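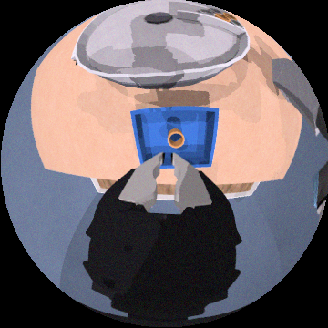
Posted by Zuleica Toledo
2023-02-23 | Fiction workshop notebook | Filed under: drafts, blurbs

Big session tonight and I want to get it down before I lose the thread. We did Natanael's novella first, then blurbs, then my own pages, which I'd been dreading and ended up enjoying a lot.

Natanael's piece is still called Dorklow (title may change, he says, but he's said that since the outline). It's the one with the lighthouse keeper's daughter and the man who comes to buy the light. Draft 2 is so much better than the first! The buyer now has a reason to stay past chapter one, and the argument on the stairs made Jussara laugh out loud. Open problem: the daughter knows about the debt in chapter four and seems to forget it by chapter six. Rogério wants her to keep it secret all the way to the wedding. I'd let her blurt it out at dinner. Natanael is going to try both and bring whichever one he hates less.

Then blurbs. Alcides put up his copy for Pustton, his small-town romance, and we cut it down together. It started at 162 words with three characters named in the first sentence. We took it to 54. What survived:

"When Marta Pacheco inherits half of a failing movie theater, the other half belongs to the man who left her at the bus station. He wants to sell. She wants popcorn, a working projector, and an apology."

Everything after that was plot and went in the bin, plus a closing line that still needs work. I love the popcorn. Alcides is worried it makes the book sound funnier than it is, and he has a point, the middle third is pretty sad. Try it on people who haven't read the draft.

Note to self about blurbs generally: read them aloud. The ones that tripped Rogério up when he read were the same ones I'd marked as too long on paper. Also watch for "trouble" and "secrets". I had both in mine, twice each. (Crossed out, all four.)

My pages. I brought the opening of Wovitz, the ghost story, roughly 2162 words, and asked everyone to mark the place where they first felt uneasy. Jussara and Natanael picked the same line, the one where the aunt sets the extra plate and keeps talking about the weather. Not the line I'd have guessed at all, I was sure it would be the attic door. So the attic door can probably go, or move way back. That frees up most of a page and I already know what I want to do with it: more of the aunt. She's the best thing in there and I'd been treating her like furniture.

Rogério's objection was to the tense. The prologue is in present and the rest is in past, and he felt the bump. I did it on purpose but I can't remember what the purpose was, so I'm going to retype the prologue in past and see if I miss anything.

To do before next time:
Retype Wovitz prologue, past tense
Send Alcides the two alternate last lines for the blurb
Reread Dorklow chapters four to six for the debt
Ask Jussara for the title of that epistolary novel she kept quoting
Page limit stays at 50 for full drafts, anything longer gets split over two sessions

Jussara is aiming to have her sequel ready for us in May. She read the first paragraph out while we were putting our coats on and I'd happily have sat back down for the rest.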